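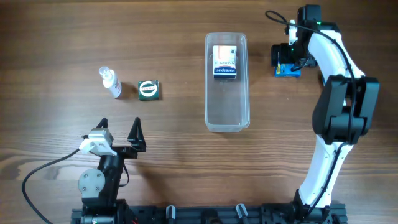
Sorting task for the December demo - the leaflet is killing our score

Drellus Student Robotics > Projects > Two-arm table

zundley
Starting a thread so we stop arguing about this in three different places. The task as written is that the arms take the items off the table and put them in the clear bin. Small boxes, a spray bottle, a tin, and the folded paper leaflet from the medicine box. We have to show it at the end of term and the score is how many full runs we finish.

I ran the current policy last night. It finished 13 out of 20. Every one of the seven failures was the leaflet. The boxes are fine. The tin slipped a couple of times but it got picked up on the second try, so I counted those as good.

My proposal is to drop the leaflet from the item list. It's paper, the fingers are hard, and we have other things to fix before December.

Lamrani
I'm against dropping it. The boxes are the easy part. Every group that did this project before us picked up boxes. If we take the leaflet out then we are turning in last year's project with a different bin.

zundley
Last year's project worked though.

Lamrani
It got a B.

Makari
Can someone say what the failures look like? "Leaflet" could mean it never grabs it, or it grabs it and drops it, or it drops it in the wrong place. Those need different fixes.

zundley
Mostly it never grabs it. The fingers come down on both sides and close, and the paper bends or slides and stays on the table. Two times it got the paper up and let go too early, over the rim, and it landed half out of the bin. I counted those as failures.

Makari
OK so five of the seven are the grasp. How many of our demos have the leaflet in them?

zundley
I'd have to check. We recorded 100 total but the early ones were before we added it.

Makari
Then I would check that before changing anything else. If most of the recordings never touch paper, the policy has hardly seen it.

Karim Tahiri
I went through the recordings this afternoon. The leaflet is in less than half of them, and in most of those it starts folded up tight, so it behaves like a thin box. In the newer runs it has been opened and refolded so many times that it lies flatter and longer than it did at the beginning. That's our own fault for using the same sheet all term. I would record more before we take it off the list.

The other thing is that placing it is messier than I expected. When the leaflet goes in on top of the cartons it covers them up, and then the wrist camera mostly sees small green print and glare from the plastic. I pulled a frame of it.
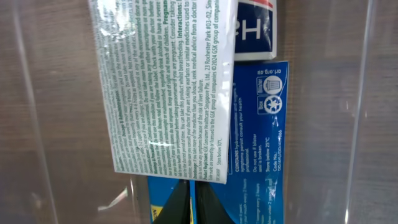 Lamrani
The order should be fixed then. Leaflet goes in first, cartons on top. It stays put and the camera can still tell what is in there.

Karim Tahiri
That would mean two stages instead of letting it pick whatever is closest. I'm not against it but it is more work than recording demos.

zundley
It also makes the failure worse. If the leaflet is first and it misses the leaflet, the whole run is stuck before it has placed anything. At least now we get the boxes in and it looks like something is happening. People at the demo will be standing there watching it.

Lamrani
A run with a missing item scores zero either way. Look at the rubric.

zundley
I have looked at the rubric. I'm talking about the people standing there.

Makari
You could put a limit on it. Leaflet first, a set number of tries, then move on to the boxes, then come back to it at the end. It isn't hard to script on top of what we have.

Back to the grasp for a minute. Which arm is doing the leaflet? I thought we said the one on the right takes everything near the bin.

Karim Tahiri
It depends on where the paper starts. In the demos we used whichever arm was closer. I think that is part of the problem too, since the left and right recordings don't approach it the same way. On one arm we come in along the short side and on the other we come in along the long side. The policy does something in between.

Makari
Straddling the long way is never going to work if the sheet is wider than the fingers open. It needs to go for the folded edge or a corner. Or push it up to the rim of the table and pinch it from there, but then you need more room at the edge than we've got with the rail.

zundley
Can we at least pick one? Short side, every demo, both arms. If we re-record I don't want to do it a third time.

Karim Tahiri
Short side is fine with me. I tried lining it up by hand with the leader arm to see what the wrist view gives us. The big red print is easy to read, the small text isn't, and there is a shine on the wood that moves around with the lamp. I'd like to tape a mark on the floor for the lamp before anybody records.
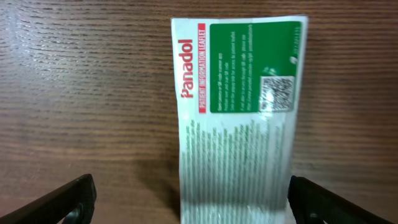
Makari
Agree on the lamp. Also get a few fresh leaflets so we aren't training on one worn out sheet. If we vary the start angle a little each time we'd cover more of the table.

Lamrani
I have a few from home in different sizes. They won't all have the same print, and I think that's good.

zundley
Fine. I still think we should have a version without the leaflet ready to go, in case. I'll keep the current checkpoint and label it so it doesn't get written over.

Lamrani
Keep it, but I'm not presenting it.

Karim Tahiri
I'll set up the folder for the new recordings tonight. Short side only, lamp on the mark, leaflet first. Please put your initials in the file name this time. Zundley, can you rerun the same 20 starts once it's trained so we can compare?

zundley
Yes. I wrote down the start positions for most of them.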